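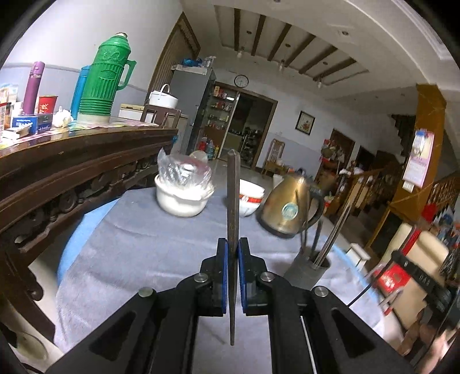 Why does a drum go boom?

Put your fingers on your throat and hum. Can you feel that tickly buzz? Every sound begins with a wobble like that -- a drum skin, a guitar string, even the little folds inside your neck. The wobble pushes the air next to it, that air pushes the air next door, and so on, all the way to your ear. Quick wobbles make high notes and slow ones make low notes. A string that wobbles 400 times a second sings lower than one doing 700.

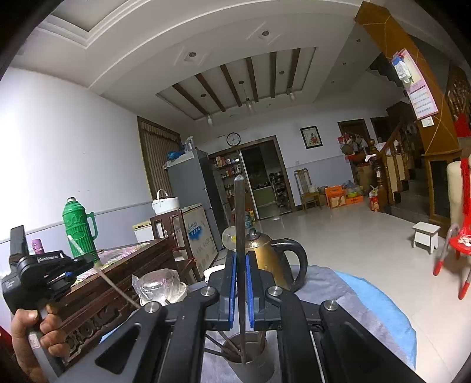
Niamh Heffernan asked whether there is any sound in space, and there isn't, as far as our ears go, for out there you'd find hardly any air to do the pushing -- so even a giant's drum would seem silent!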